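Home Topics Kitchen & Appliances Rentals Ask Log in

Moving into a furnished rental, do I really need to replace the microwave?

Posted by gikmont_newbie
2022-01-22
3,079 views 4 replies hidden 2 shares

Hi all! So I just signed on a furnished place in Gikmont (second floor, over a bakery, my pants are going to stop fitting) and I'm trying to figure out what I need to buy before I go broke. The kitchen came with a microwave, a toaster and a pile of mismatched pans. The microwave is one of those plain ones with dials and no buttons at all. My old one had a popcorn setting, a defrost setting, a clock, the works, and I used all of it.

My roommate thinks we should split the cost of a new one and stick this one in the closet until we move out. I'd sort of like to spend that money on a decent mattress topper, because the bed in my room is a slab. But I also eat a lot of frozen leftovers and I have no idea how you defrost anything on a machine that doesn't ask you what it weighs. Do I live with it? And is there anything else in a furnished place I should swap out right away? The lease says everything has to be back where we found it at the end, if that matters.

ovenmitts_on
I lived with a dial microwave for years in Cletham and I'd take one back tomorrow. You turn it, it goes, it dings. My current one beeps at me until I open the door and I have wanted to throw it in the yard more than once.

Defrosting is easy once you quit waiting for the machine to think for you. Look for a low or defrost mark on the power knob. Put the food on a plate, give it a couple of minutes on low, flip it or break it up with a fork, and go again. Soup you can pretty much blast as long as you stop and stir. Ground meat is the one that will get you, the edges start cooking while the middle is still a brick, so pull the thawed bits off as you go and cook it right after. Bread, wrap it in a paper towel and use less time than you think. Way less. I've made hockey pucks.
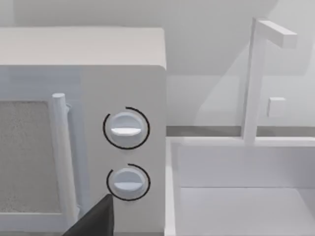

White microwave, two dials, nothing fancy.

The one thing I do miss on dial models is short times. Thirty seconds is hard to hit on a timer knob because the marks down at that end are all squished together. On my old one I'd turn it well past where I wanted it, then back down, and keep an eye on the clock on the wall. Sounds fussy but you stop noticing after the first week or so.

Buy the mattress topper! You sleep every night, and you can reheat chili in a saucepan if it comes to that. I got mine at the Ginting outlet when they were clearing out the odd sizes and it's still fine. Let it air out by an open window before you put sheets on it, the smell is something else.

As for swapping things, I'd get new pillows, a new shower curtain liner and your own cutting board. Everything else can wait till you find out what bugs you.

tenant_no_more
Take photos of EVERYTHING before you move one single thing. Inside the oven, inside the fridge, under the sink, the carpet behind the couch. Email them to the landlord the same day so there's a date on them. I lost half a deposit over a scratched table that was scratched when I got there.

Also if you do put the microwave in the closet, keep the glass plate with it and tape a note on the box. Ask me how I know.

Jinness Street
just keep it. a microwave is a microwave. is the bakery the one with the onion rolls?? if so I'm jealous

Was this page helpful? Yes No 2 comments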